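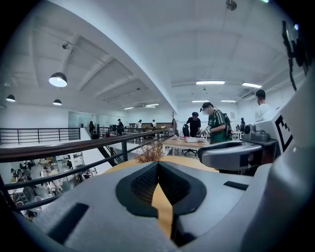 FOR IMMEDIATE RELEASE

Pitside Opens Its Doors for a Summer of Free Repair Nights in Cilcombe

Hi everybody! My name is Ayuba Boateng, I run Pitside, and I've been sitting on this news since the spring, so forgive me if I rush it a little. Starting this July, Pitside is going to be open every Sunday evening for free community repair nights, right here in Cilcombe, in the old bus garage behind the feed store. You bring the thing that's broken. We sit down with you and try to fix it. You go home with it either way (we don't have the storage, believe me).

If you've never heard of us, Pitside started out as me and a couple of friends sharing a garage with a very deep inspection pit in the floor, which is where the name comes from. We boarded over the pit the first winter after I dropped a full box of washers down it. We've been fixing lamps, toasters, bikes and zippers for anybody who wandered in ever since, and last year 926 items came across our benches. I know the number because we write every one of them in a big green ledger by the door, and I'm a little vain about that ledger.

So why make a fuss now? Up to this point you had to know somebody to get in. You'd text me, or catch me at the grocery store, and I'd say come by Thursday, and then I'd forget I said Thursday. It was a lousy system and I'm the one who came up with it. The new repair nights have regular hours, a proper sign-in sheet and a phone that somebody picks up – my sister set that part up, and she's already made it clear that I'm not allowed to touch it.

How a repair night goes

Doors open at 5 p.m. and we take the last item at 8. There are 21 bench spots, each with a lamp and a vise, and when you sign in you get a card with a spot on it. Then you wait your turn, have some coffee, and tell whoever's next to you what's wrong with your blender. Most repairs get 60 minutes. If we're not done by then, we'll tell you what part you need and where to look for it, and you can come back the next week and go to the front of the line.

You do have to stay with your item. I get asked about this more than anything else, and the answer is still yes! We're not a drop-off shop, and there are good repair shops in the county that will happily take your money for that. The whole fun of it is that you're holding the flashlight when the back comes off.

What we can take a look at:

Lamps, fans, toasters, irons and other small appliances you can carry in by yourself
Bikes, scooters, strollers and wheelchairs
Clothes, bags, curtains and stuffed animals
Wooden chairs and small tables
Radios, record players and most clocks

What we can't:

Microwaves
Anything that runs on gasoline
Anything with a swollen battery (please take those straight to the county drop-off and don't stop here on the way)
Mattresses. Somebody tried. We talked about it for a long time and the answer was no.

About the sewing corner

I want to brag on this one. Jeon, the fabric shop on Mill Street, has given us two sewing machines and a cabinet full of thread, and they're going to keep the thread coming all summer. I can sew on a button and that's where my talents stop, so I'm as excited about it as anyone. If you've got a winter coat with a dead zipper, July is a wonderful time to deal with it. The line for zippers in November is going to be out the door.

The big shelf of spare parts along the back wall comes to us from Ernorus, the hardware supply outfit out by the highway. Knobs, plugs, springs, belts, bulb sockets, a drawer of nothing but little rubber feet. Roughly 60 bins of it, and I've spent more evenings than I should admit sorting them. Thank you both, truly. I said thank you at the store too but I wanted it in print.

What it costs

Nothing. There's a coffee can by the ledger if you feel like dropping something in for parts, and if you don't, you don't. Please don't let the can keep you away. A man came in last winter with a heater that wouldn't turn on, got it running, had no cash on him and looked so miserable about it that I ended up giving him a donut.

Want to help out?

We'd love more hands, especially people who are comfortable with wiring or who can true a bike wheel. You don't need any kind of certificate. You'd spend your first two evenings working alongside one of our regulars, and after that you can have a bench of your own if you want it. We also need folks to run the sign-in table, make the coffee and talk to people who are waiting. Teenagers are very welcome (kids under 12 need a grown-up with them on the floor).

Getting here

Come in from the side street, where the big green door is. The front door sticks and I've given up on it for this year. Parking is in the gravel lot, and there's a ramp on the left for wheels of any kind. If your item is heavy, honk and one of us will come out with the cart – it squeaks, you'll hear us coming.

Reporters, neighbors and nosy people are all invited to stop in on opening night. I'll be the one in the orange apron and I'm glad to talk for as long as you'll let me. If you want a quieter chat, come at 4 p.m. while we're setting up and I'll put a broom in your hand.

Media contact: Ayuba Boateng, Pitside, Cilcombe. Ask for me at the green door or leave a message on the shop phone, and my sister will make sure I call you back.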